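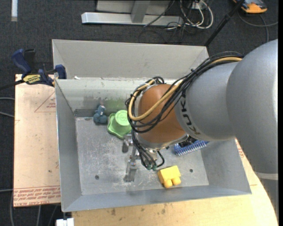 Passwords at home: which tips I'd keep and which I'd bin

By Corinne Mahmoud
April 9, 2021

Every spring the same list of computer safety tips goes round, usually with a padlock drawing at the top. I have been fixing other people's laptops at kitchen tables in Stumden for long enough to have tried most of it, and I don't believe half. What follows is the half I do believe, with some grumbling about the rest.

Change your passwords every month

No. People who are made to change a password every month end up with the same word and a number going up by one. I have seen a client reach 15 this way. Change a password when you have told someone what it is, when the company writes to say it has been broken into, or when you have used it in two places. Otherwise leave it alone.

Never write anything down

I'd like to know who this one is for. A burglar in your house wants the telly. A notebook in a kitchen drawer is a perfectly decent place for passwords if you live with people you trust and don't carry it about. Don't label it PASSWORDS, and don't keep it in the laptop bag. Leave a gap under each entry, as you will be crossing things out.

If you share a house with people you don't trust, use a password manager instead. They are good, mostly. I am less keen on the ones that come free with something else and start asking for money in the second year. Before you move everything into one, check that you can get it all out again as a plain file. Then delete the plain file, and empty the bin on the desktop too.

Swap letters for symbols

Putting a 3 for an E fools nobody's software. Length does far more. Four or five unrelated words, picked by opening a book and pointing, will serve you better than eight characters of swearing. If a website refuses anything over 10 characters, I would think hard about giving it my card number.

Buy a security box for the router

My brother-in-law was sold one called a Skornach. It had a blue light. As far as I could find out it did three jobs the router was doing already, and the yearly charge was 98 pounds. Have a go at these first, which cost nothing:

Change the admin password on the router. This is a different thing from the wi-fi password, and on older ones it is often still the word "admin".

Look for updates on the router's own settings page. Some fetch them by themselves, some say they do and don't. Check the date on the last one.

Turn on the guest network and put the doorbell, the speaker and the clever kettle on it.

If the maker stopped sending updates years ago, replace it. I know it still works. Replace it anyway.

Look for the padlock

The padlock in the browser means nobody is reading along between you and the website. It says nothing about who owns the website. A crook can have a padlock by teatime, free of charge. Type the address in yourself or use a bookmark, particularly for the bank.

Back up to the cloud and relax

I don't relax. A folder that copies itself everywhere will also copy your mistake everywhere. Keep a second copy on a drive that spends most of its life unplugged in a cupboard, and once in a while open a file from it. Mrs Lindqvist in Jiltholm had 1261 photographs on hers and had never tried opening one. They were fine, as it happened, but it was a nasty ten minutes for both of us.

Next month: printers, and whether to bother.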